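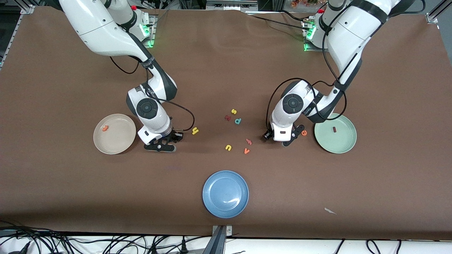

3.2 Plate colour and portion estimates

Participants in the Ashworth group served themselves a midday meal on plates of one colour for the whole study period. The Hulano group changed colour each week. Both groups were given the same menu, and food was weighed in the kitchen before and after each sitting. Plate colours are shown in Figure 2.

Figure 2. Plates in beige, pale green and blue.

In all, 591 meals were recorded between the start of the trial and the end of July. We left out 18 of these where the leftovers had been scraped together before weighing. A further 15 were kept in the main analysis but dropped from the colour comparison, as the plate used had not been written down.

People tended to guess their portions as smaller than they were. This held for all three colours and at both sites. The gap was widest for pasta and rice, and narrowest for foods served in pieces, such as potatoes or fish cakes. Plate colour made little difference once the type of food was taken into account. Pale food on the beige plate was judged slightly less well than the same food on blue, but the difference was small and did not appear in the Hulano group.

Earlier work at Zadelia found a stronger effect, though the plates in that study also differed in rim width. Diners there were served by staff and did not choose their own amounts, so the two sets of results are hard to compare directly.

Second helpings were treated as part of the same meal. Drinks and bread were not weighed. Answers on hunger before eating were collected on paper and are reported in Section 3.3.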